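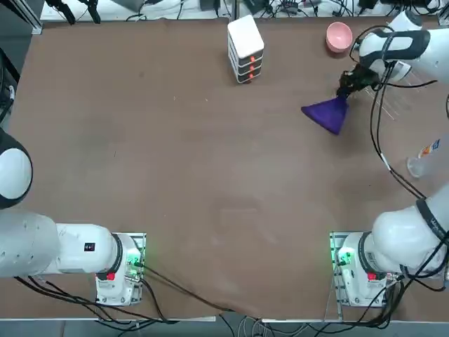
Two white arms mounted on a brown tabletop, green lights on at both bases.

Edik beta 3: where we are
Progress report to the Ansah fund
September 26, 2025

Hi Adwoa,

Beta 3 of Edik is out! It went up on the test channel last night after one false start (I uploaded the build with the wrong version code, got bounced, fixed it, and went to bed later than I'd planned). It runs on phones and tablets, and anyone on the previous beta should get it as a regular update without having to reinstall and lose their notes. That last bit was the thing I was most nervous about, as you may remember from our call.

Quick numbers first, because I know you need them for your own report. We have 2456 people signed up for the test channel. The target in the grant agreement is 3000 by the end of the funding period in December, so we still have some recruiting to do, but sign-ups picked up a lot once the Spanish and Polish translations were in. We've closed 28 bugs from the previous beta. Three are still open, and I'll get to those.

The big piece of work this quarter was offline sync, and boy, did it eat the summer. The old way of doing it was simple: you edited a note, Edik saved it, and whenever the phone found a network it pushed the whole note up to the Grotach server. Fine for one person with one device. As soon as you had a phone and a tablet, and edited the same note on both while you were on a train, whichever one reconnected last won and the other one's changes were gone. We had several very polite, very sad emails about this.

Guido D'Amico rewrote that whole layer. Edik now keeps a little log of changes on each device and Grotach merges the logs when they show up. If two edits really do collide (same line, different words), you get both versions with a small marker next to them, and you pick. We argued for ages about whether the marker should be a pop-up. I wanted one, Guido didn't, and after trying my version on my own phone for a week I came around to his. Pop-ups in the middle of typing are horrible.

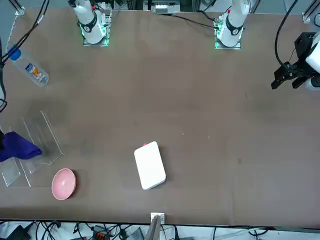

The downside of the log is that it grows. On a phone with plenty of storage you'd never notice, but a fair number of our testers are on older, cheaper devices, and on those the app was taking noticeably longer to open after a few weeks of heavy use. Beta 3 trims the log in the background while the phone is charging. It seems to help a lot on the two old handsets I keep in my desk drawer, but I'd like to see what testers say before I call it fixed.

Battery drain is better too. We were waking the phone up far too often to ask Grotach if anything was new, and most of the time the answer was no. Now Edik waits for the system's own maintenance window unless you have the app open. The trade-off is that a note you write on the tablet can take a while to turn up on a phone that's been sitting in your bag. So far only a couple of people have mentioned it, and pulling down to refresh gets it right away.

Now the three open bugs. One is cosmetic: in dark mode, the checkboxes in shared lists are nearly invisible on some screens. Easy, just hasn't been done. The second is that the home screen widget forgets which notebook it was showing after a restart, and we can reproduce it on one brand of phone and nowhere else, so that one may take some digging. The third worries me more. If you export a very large notebook and switch to another app while it's running, the export sometimes stops without telling you. No notes are lost, but you can end up with a half-finished file and think it's a complete backup. I've put a warning on the export screen for now and Guido is starting on the proper fix next.

One thing has slipped, and I'd like to be upfront about it. Handwriting search was supposed to be in this beta and it isn't. The sync work ran long and I decided to hold it back instead of shipping something that only half works. It's running in our own builds here at Gresoder and it's pretty good with print letters, less good with my cursive (to be fair, so is my mother). My plan is to put it in the next beta, switched off by default, so people who want to try it can find it in settings.

Money is fine. We've spent a bit less than planned on server hosting, since the new sync sends so much less data, and a bit more on translation. I'd like to move the hosting leftovers over to pay for a proper accessibility review before the stable release. The screen reader labels were all written by me, and I don't use a screen reader, so I'm sure there are gaps. Would you be okay with that change, or do you need a formal request? I can fill in the form if there is one, just send it my way.

Next up are the export fix, the handwriting build, and a push for new testers, starting with the two teachers' groups that wrote to us in the summer. The spending sheet is in the shared folder with the receipts, same place as last time. If you want beta 3 on your own phone, the invite link you already have still works.

Talk soon, and thanks for being so patient about the sync stuff!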